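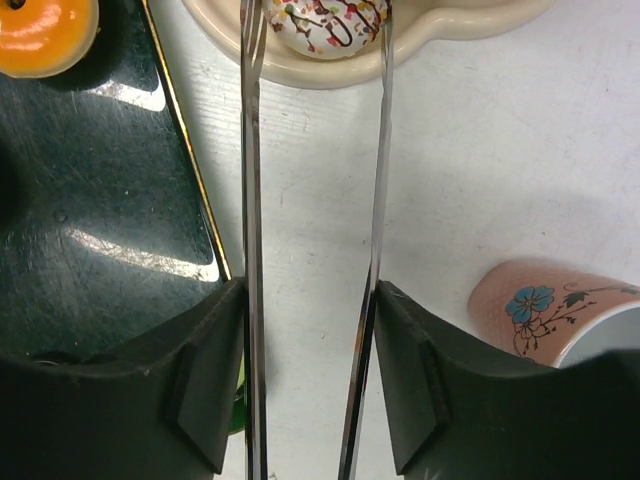
Multov group reports lower data cost for two-arm table setting

Nov 24, 2022

Researchers at Multov have released results for a training method that lets a two-arm robot learn table-setting tasks from a smaller set of human demonstrations. The method, named Kiani, was trained on 1,097 demonstrations recorded by operators at the group's lab in Trivport.

Kiani splits each demonstration into short segments at the points where a gripper opens or closes. The segments are stored separately and the policy is trained on them with a label for the current subgoal, such as grasping a piece or releasing it over a plate. A second, smaller network selects the next subgoal from the camera images. Earlier work by the same group trained a single policy on whole episodes.

According to the report, segmenting allows the system to reuse a grasp learned in one task in another task with the same object. Adding a new task required 30 new demonstrations on average. The group's previous method, Nokum, needed 103.

"Most of an episode in this kind of work is repeated material," said Jeanie Hepburn, lead author of the report. "The arm approaches, closes, lifts. We were paying operators to record the same approach again for every task, and the policy treated each one as new."

The test set consists of tea service tasks using toy pastries, mugs, coasters and a tiered stand. Items are placed in different positions before each trial. Tasks include moving a pastry from the tray to a given tier and placing mugs on coasters.
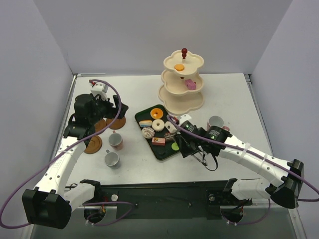 The two-arm workspace with tray, mugs and three-tier stand.

Both arms are controlled by the same policy. The images from the wrist cameras and from a fixed camera are encoded separately and combined before the subgoal network. The report states that removing the wrist images had the largest effect on tasks with thin metal utensils, where the position of the fingertips relative to the handle is hard to read from a distance. Removing the fixed view mainly affected the choice of the next subgoal.

Failures were grouped by segment. The largest group was release errors on the tiered stand, in which a piece was let go too close to the raised rim of a tier. The second was selection of a subgoal that had already been completed. Alfie Greenwood, who wrote the segmentation code, said the second type could be reduced by giving the selector a short history of past images. The published version uses only the current ones.

The method depends on gripper events to find segment boundaries. Tasks without clear open and close events, such as wiping or pushing, were not tested. The group plans to release the segmentation code with the demonstrations. No date was given for the release.

Last updated: Nov. 25, 9:40 a.m.

Comments (3)

rkl_controls
Is the 30 per task counted in whole episodes or in segments? It changes the comparison with Nokum quite a bit.

dockside
Whole episodes, going by the table in the appendix. Segments are listed in their own column.

M. Tran
Would like to see the release errors broken down by tier. The top one has the least room and I would expect most of them there.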